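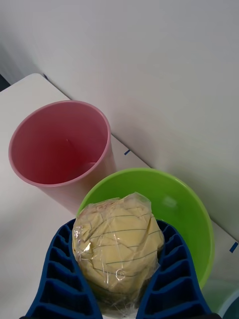 April 3, 2019

Second wax of the Staniforth mare is out of the mold and she is lovely! The near foreleg filled all the way to the hoof this time, the ear tips are sharp, and the little fold of skin behind the elbow came through exactly as I had it in the clay. So happy with that elbow.

Still to chase: seam down the neck, two pinholes on the rump, and the mane where it meets the crest (too soft, I want more knife marks in there). Tail goes on separately.

Weighed the wax with sprues off, 984 grams. Cudness will quote the pour from that. They want six vents on the belly side - I had four, so two more to add before she goes over.

Tried the Ruvow patina recipe on the test plate again, thinner coats and a lower flame. More than 42 passes with the brush and my wrist knows it, but what a brown! Warm liver chestnut with a bit of red coming up underneath. Plate 326 on the shelf, please don't wax over it, I want to see what the bare surface does by the end of April.

Grolley yearling: armature bent, hocks still too straight. Went back to the paddock sketches and the angle is much sharper than I remembered. Cutting the hind legs off and starting those again tomorrow, can't wait.

Need more sprue wax and a new small loop tool.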